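Home | Notebook | Recipes | People | Links

April 2026

Third go at the walnut ink and I think we're getting somewhere! I soaked the November husks for 17 days this time (Siu-ming said I'd never stand the smell, and she was nearly right) and then simmered them down in the old Whitlock pot with the lid off. Strained it twice through muslin. Still a bit gritty, but it flows off a dip nib and it's a lovely warm brown on the Rovent paper, less so on the cheap pad, where it feathers like mad.

Derek wants to try it with gum arabic next – I've put 2 small jars aside for him, top shelf, please don't throw them out.

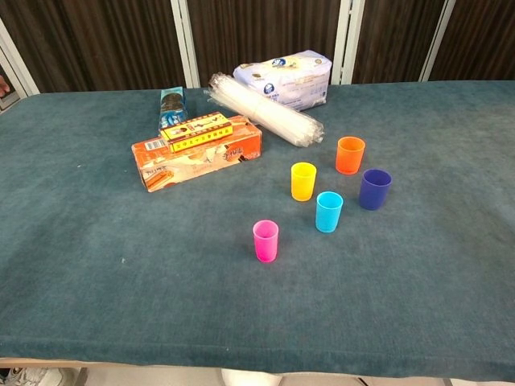 Small plastic cups on the green cloth.

Ruth, the iron water is the one marked 31, and it goes in a drop at a time!! I tipped in a slug and got something close to black. Pretty, though, so I kept the swatch. Need more cloves before the next batch, and Gareth still has my good strainer.

Last updated: by Lacey Cropper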